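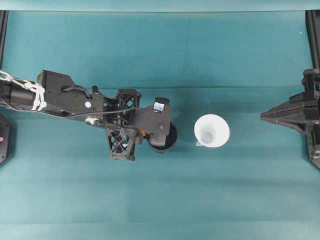 *Robotic arm over a teal-blue cloth*

## Is a confidence course for women at work ever worth doing?

**marshlight**

I work for a parts supplier called Eken, in an office of 43 people, 9 of them women. For years a few of us have said the same thing: we get talked over in meetings, and our ideas get picked up once a man repeats them. Management has now answered by booking the women, and only the women, on a course called Hitent. It promises to help us "find our voice". I'm 52. I know where my voice is, I used it to complain.

I'm told it's optional, but my manager has asked twice whether I've put my name down. Has anyone been on one of these and found that anything changed afterwards? I don't mean did you enjoy the lunch. And if I say no, how do I do it without being marked down as difficult?

**plainoldjo**

I did one very like it when I was at Prarnura. We stood in a circle and said our names loudly. We were told to stop writing "just" in emails, so I stopped, and a month later someone took me aside to say my emails had become a bit sharp. So there's your answer on that.

The trainer told us that women who speak first in a meeting get heard more. I asked where that came from and she said "research". I asked which research and she said she'd send it on. I'm still waiting.

I'd look hard at what it costs, too. Ours was £700 a head, and I couldn't help noticing it was more than the pay rise I'd been refused that spring.

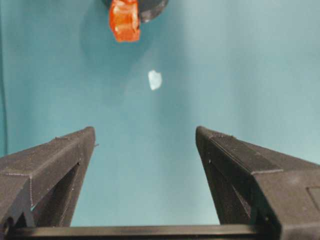 What did help, a little, was dull. One of the older women started writing down who had raised what, and read it back at the end of every meeting under "actions". It's quite hard to claim an idea when it has just been read out with somebody else's name on it. Nobody needed a course for that, though I'll admit it fell apart when she left.

As for saying no, put it in writing and keep it short. "Thank you, I don't think the course deals with what I raised. When will the meetings themselves be looked at?" They may well not answer, but you'll have a copy.

**hedgerow_again**

Bit of a different view. I went on one at the Mabula centre, about 30 of us from different firms, and yes, most of it was daft. But I met two women in the same trade and found out what they were paid, and I'd never have got that at my own desk. Go for the coffee break if it's on work time.

I wouldn't expect the men to behave any differently when you get back. Mine asked if we'd had a nice day out.

**lurker_mostly**

Just go, it's a free day off. Not everything is an insult.

**marshlight**

It isn't a day off, my work is still there when I get back. Thanks to the other two. I've sent the email more or less as plainoldjo wrote it and I'm not holding my breath.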